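How many times do you have to pick up a pouch?

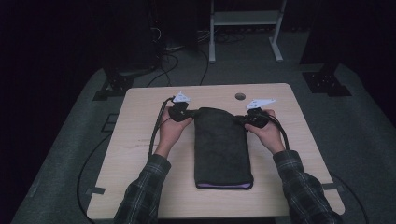 Photo: Zoltán Barta

I keep being told that teaching a machine to handle soft things is now mostly a matter of collecting enough examples. So in April I went along to Skerkton and had a go at being an example.

The job was a grey fabric pouch on a table. You hold a gripper in each hand, pinch the two top corners, do the task, put it back, start again. The target for a session was 40. I managed 38, and 24 of those were kept. The rest were thrown out, mostly for hesitating. I thought hesitating was how people handled bags, but apparently the learning system picks it up as a habit and you end up with a robot that dithers.

Fair enough, but look at what's left. Same pouch, same table, same pale top, black curtains at the back. By the second hour I was doing it in one smooth, slightly bored way, and that got the best marks of the day. Is that a skill, or is it just me learning to please the checker?

Zoltán, who took the photo, is far more cheerful about it than I am. He says variety comes later, when they swap in other bags and other hands. He also quoted me a success rate of 89 per cent from their last trial. I asked which bag they'd tested on. The same one.

I don't think anyone there is fibbing. The cables kept dragging at my wrists, the grippers are chunkier than fingers, and I came away with more respect for the people who do this all day. But I'd like to see it cope with a pouch it has never met, on somebody's messy kitchen table, before I believe the number. I've asked to come back for that test and am waiting to hear.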